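Grakska Hand Kit: README for the sample recordings

Version notes: first public upload June 1, 2018. The file layout has not changed since the May test build, so scripts written for that build will still run.

What this is

Grakska is a hand-held gripper kit sold by Junenura. A person holds it, squeezes the handle and picks things up with two jaws, while a camera fixed to the tool records the view over the jaws. The recordings can then be used to train a robot arm fitted with the same jaws. This folder holds the sample recordings that come with the kit, plus the notes you need to read them.

The samples are meant to show buyers what the kit's output looks like before they make their own. They are too few to train anything useful from scratch. If you want to do that, plan on recording your own tasks in your own room with your own objects.

What is in the folder

clips/ holds 240 recordings, one subfolder each
index.csv has one line per recording, with task name, result and comments
jaws.csv (one in each subfolder) gives the jaw opening against time
calibration/ holds the lens settings and the jaw zero point
tools/ holds a small viewer and a script that checks for missing files

Of the 240 recordings, 207 are marked "complete" in index.csv. The rest are marked "dropped" or "stopped early". We left them in on purpose, as several people asked for failed grasps during testing. Filter on the result column if you don't want them.

Tasks

There are 3 task groups.

reach: the tool is brought up to an object with the jaws open. No grasp is needed for the recording to count as complete.
lift: the object is gripped, raised and put back down.
move: the object is gripped and set down in another spot on the same table.

Objects are ordinary household and workshop things. Clear plastic was included because buyers ask about it more than anything else. It is hard for depth methods and not much easier for plain colour images when the light comes from above.

Setting up the viewer

Unpack the folder somewhere with a short path. Run the check script in tools/ first. It prints the name of any recording with a missing or empty file and then stops. If it prints nothing, start the viewer and point it at clips/. The arrow keys step one frame at a time, and the space bar plays.

The viewer draws the jaw opening as a line under the video. If the line is flat for a whole recording, the calibration folder is in the wrong place. It has to sit next to clips/, not inside it.

Jaws and linkage

The jaws in these recordings are the standard black blocks. They wear at the tips, and the rough edges do show up in the video. We did not swap them for new ones halfway through, as that would have changed the look of the set. Gandero sells a softer replacement tip that fits the same linkage. We have not recorded anything with it, and the zero point in calibration/ will be wrong if you fit it.

Check the linkage screws after every 40 recordings. A loose one lets a jaw lean, and the opening value then reads wider than it should.

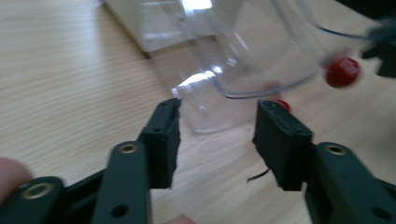 Fast hand movement blurs the video. The camera in the kit has a fixed shutter setting, so the only cures are more light or a slower approach. For reach tasks we suggest slowing down over the last part of the movement. Blurred frames have not been removed from the samples, and index.csv does not flag them.

Fingers sometimes come into view at the sides or bottom of the image. If your training method is upset by this, mask the lower part of the picture. A mask file is not supplied because hands differ in size and people hold the tool differently.

Known problems

The viewer does not remember the last folder opened.
The comments column in index.csv has commas in it, so use a proper CSV reader.
The lens settings were measured with the plain cover fitted. The Vasilakis wide cover needs its own set, and we don't have one yet.

Use

You may use the samples for testing, teaching and comparison, including in paid work. Please don't resell the folder on its own. If you publish results, give the kit name and the upload date so that readers know which set you used.

Questions about missing or damaged files should go to Junenura support with the recording name and the full output of the check script.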